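Reference > Robotics > Teaching methods > Teaching by demonstration

Last edited in March, Tevum reference desk

Teaching by demonstration (also hand teaching, or teach-by-showing) — getting a robot to do a job by showing it, with little or no written code. Two main branches, see below. Used for handling work where the object shifts about or is awkward to measure. Bottles, bags, soft packs.

Hand guiding

The older way. A person takes hold of the arm or the fingers and moves them through the job. The joints record as they go. Cheap, quick to learn, no headset or gloves. Weak points: the person is in the way of the cameras, and heavy arms tire people out. Hands with many joints are hard to guide properly, you run out of fingers.

Remote control

The operator stands apart and drives the robot with a glove, a handset or a smaller copy of the arm. Leader and follower is the usual name for the last one. Camera views stay cleaner. Touch is mostly lost though, so grips tend to come out too tight at first. Delay matters as well; Kakell handsets were dropped from the Didham trials for this reason.

Recording

One run through the job is an episode. At Didham an episode is capped at 60 seconds and logged 10 times a second, joint angles plus a wrist camera. Spoiled runs are kept in a seperate folder, some training methods can use them. The Uysal layout stores each episode with its start position, which makes sorting easier later on.

Bottle handling is a common first task. Smooth curved sides, and the weight moves.

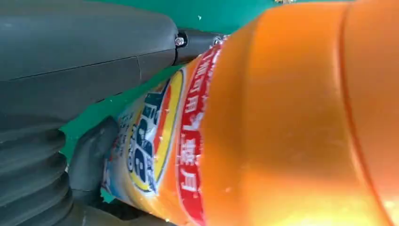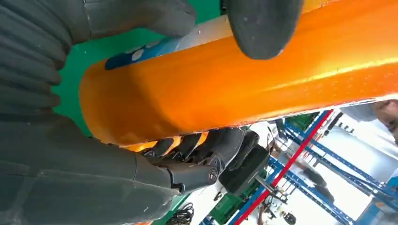

Wrist views, dark grey fingers against an orange bottle or tube-like object in both.
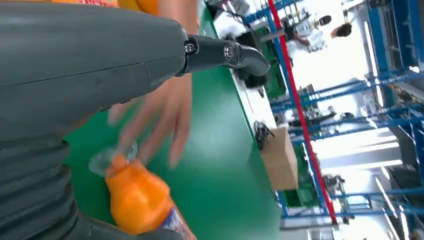

Known problems

Close views hide most of the object — a second camera further back is normal. People reaching across the table get recorded too, and have to be trimed out or left in on purpose. Results from one bench often carry over badly to another. The first Tevum set had 19 episodes and 2 operators, too few to say much.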